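Chapter 5
Receiving and Quarantine of Confiscated Animals

Animals taken from illegal trade seldom arrive with a reliable history. The age on the paperwork is often a guess, and the diet may have been wrong for years. This chapter covers the first days of care, from the call that announces a transfer to the end of quarantine. Students should have read the sections on handling and restraint in Chapter 4. 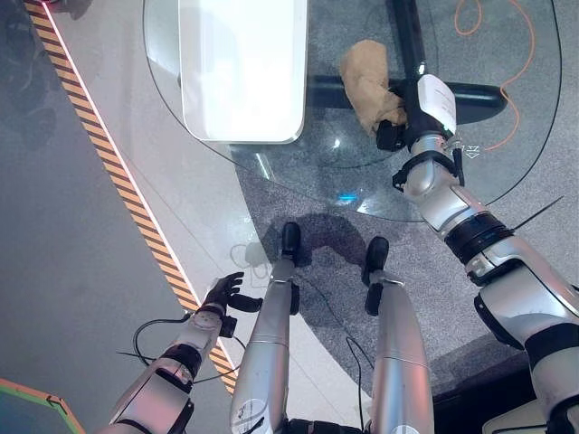
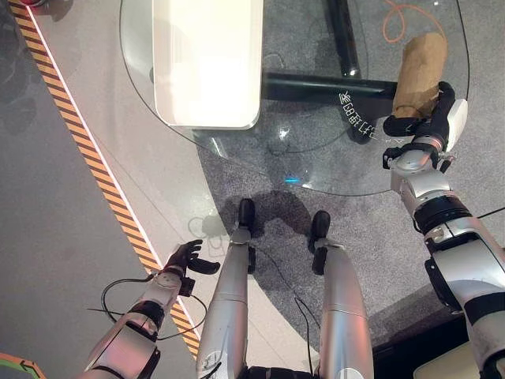
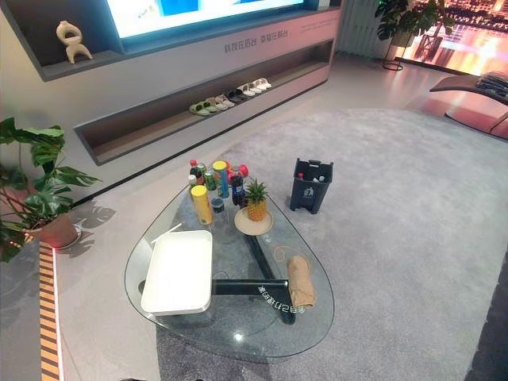
Most transfers begin with a phone call from an enforcement officer. The person who takes the call should write down the species, the number of animals, the place they are being held, and any visible injuries. Officers are not always trained to identify wildlife, and a "small monkey" may be any of a dozen species. Ask for photographs before the crates are loaded. A facility that prepares a heated room for marmosets and receives a young macaque has lost time it needed.

Throughout this chapter we use two facilities for comparison. Hasside is a small center that takes in parrots and reptiles from the surrounding counties. Restovo is larger and accepts primates and medium-sized cats. Their intake forms differ, but both follow the same order of work: observe, weigh, isolate, feed, and examine.

5.1 Observation before handling

A newly arrived animal should be watched in its crate before anyone opens the door. Breathing rate, posture, and alertness are easiest to judge while the animal is undisturbed. At Restovo the crate is set in a dim room and staff watch through a window in the door. An animal that is open-mouth breathing, lying on its side, or bleeding goes straight to the veterinarian. All others are left alone with water.

Weighing comes next. The simplest method is to weigh the crate with the animal inside, then weigh the empty crate after transfer. Record both figures, with the time. A single weight says little, but a series of weights taken on the same scale will often show illness before other signs appear.

5.2 The quarantine period

Hasside holds parrots for 60 days. The length of quarantine for other animals depends on the species, the diseases of concern, and local regulations, and it restarts if a new animal is added to the same room. Staff who work in quarantine should finish their rounds with healthy residents first, change footwear at the door, and keep a separate set of tools inside. Food bowls from quarantine are washed in quarantine.

Fecal samples are collected on arrival and again later in the period, as many parasites are shed only at intervals. Blood is usually drawn at the first full examination, under anesthesia if the species requires it.

5.3 First feedings

Many confiscated animals have been raised on bread, sweetened milk, or table scraps. A sudden change to a correct diet can cause diarrhea or outright refusal. Offer familiar food in small amounts alongside the new items and shift the proportions gradually. Record what was offered and what was left. An animal that has eaten nothing in 24 hours should be reported to the veterinarian, and small birds should be reported much sooner.

Key terms: intake form, quarantine, shedding, transfer weight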